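Subject: Re: [chores-automation] Shelf facing and small-shop restocking: are we there yet?
From: Zewditu Wubshet
Date: 31 December 2020

On the Woldemariam question, a partial answer, with the caveat that I have only bench results and no shop-floor hours worth quoting.

> We run a kiosk and two vending counters at the Grarnerwood site. The
> staff time goes on facing up: pulling stock forward, turning labels
> out, putting back what customers have picked up and dropped in the
> wrong place. The Emitz people told us in August that a two-arm cell
> "can do retail". Can it? I don't need it fast. I need it to run from
> closing to opening without somebody standing next to it. If the
> answer is "not yet" I would like to know which part is "not yet",
> so that I can ask again in a year and not be sold the same demo.
>
> Also, would it be easier to start with a kitchen? Our other thought
> was clearing trays in the staff room.
>
> M.

Taking the last part first: no, I would not start with the kitchen. Trays come back with food on them, cutlery under napkins and cups with something left in them. A sealed packet at least has the same contents every time. If you can choose the chore, choose the one where the goods are closed.

On "can do retail", it depends on the item class far more than on the arms. My own ranking, from easiest to worst, for a parallel two-finger gripper:

Small rigid cartons. Reliable. If the box is narrower than the opening and has clear space on both sides, the pick is routine. Placing square to the shelf edge is harder than picking, and most failures I log are rotation errors on release.

Bottles in a rack. Good when picked by the neck from above. The back row is fine if it is raised. On a flat shelf the front row gets knocked.

Round cups with foil or film lids. Fair. They need a force limit set per product, and a full cup and a part-frozen one do not want the same limit.

Wrapped bars. Fair when lying flat on a hard surface. A bar resting over a rim tips when one end is touched, and the planner then has an old pose.

Pillow packets heaped in a bowl or basket. Poor. The edges overlap, clear film gives the depth camera very little, and a grasp on the top packet often takes hold of the corner of the next one.

Sandwiches. Poor, and for a different reason. The grasp succeeds and the goods come out unsaleable.

Then there is the furniture. Clear acrylic is everywhere in small shops and it is bad news for depth sensing — the steps either vanish or appear several centimetres behind where they are. We now model the stands by hand and register them to the table instead of trusting the cloud. That works until someone moves a stand. A matt strip along each step edge helped a good deal, if your display people will tolerate it.

For numbers: on the Hotura bench set we logged 2068 attempted picks over the autumn, all classes together. I have discarded the first 110, which were made with a wrong camera calibration. I won't quote a single success rate for the rest, as it would only tell you how many cartons were in the mix. Ask Emitz for theirs split by class, and ask how many times a person reached into the cell. That second figure is the one you are paying for. If they offer a run of 2000 picks with no class breakdown, treat it as a carton figure.

So the "not yet" parts, in the order I would expect them to be solved:

1. Transparent fixtures. Largely an engineering nuisance. Strips and fixed models cover it today.

2. Recovery. When a packet drops between two steps, the usual behaviour is to stop and wait. Overnight running needs it to leave the item, note it and carry on. Little of this is research, but I have yet to see it done properly by a vendor.

3. Mixed stock at close spacing, with rigid and soft goods on one surface and both arms working over it. My test for any supplier would be a table laid out like the one below, cleared and reset 5 times in a row with the operator out of the room.

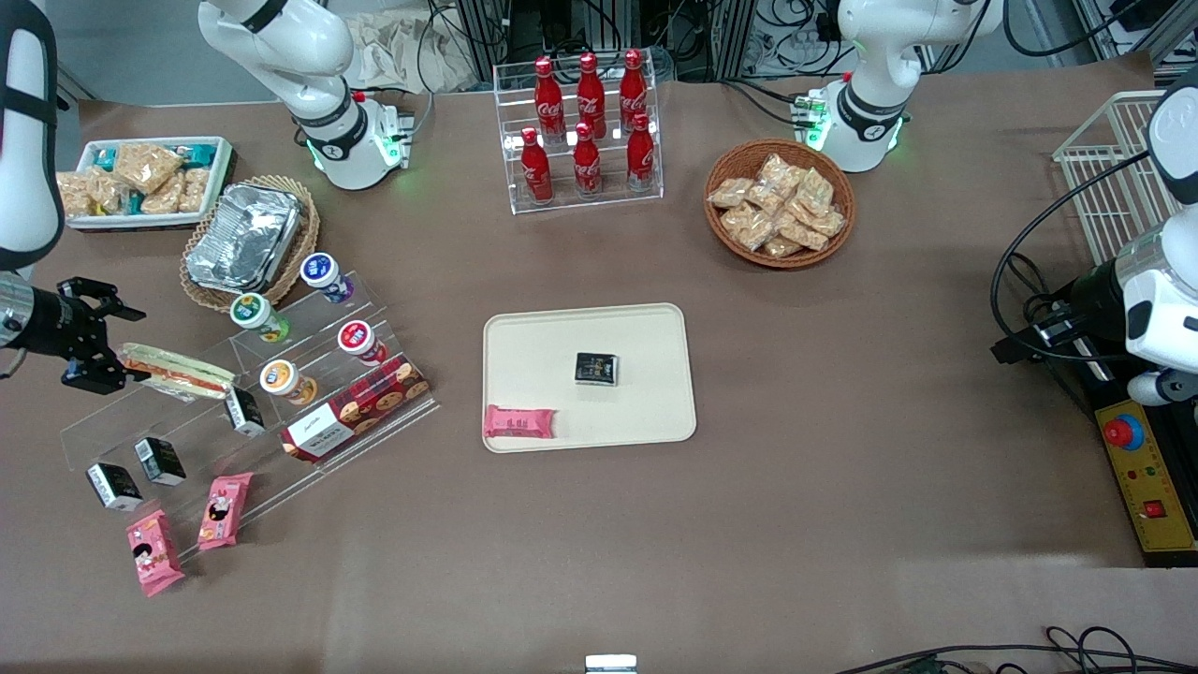 4. Heaped film packets. The furthest off, in my view. If you can switch these to upright trays with dividers, do so and take the item off the list. I would not wait for the gripper.

Zewditu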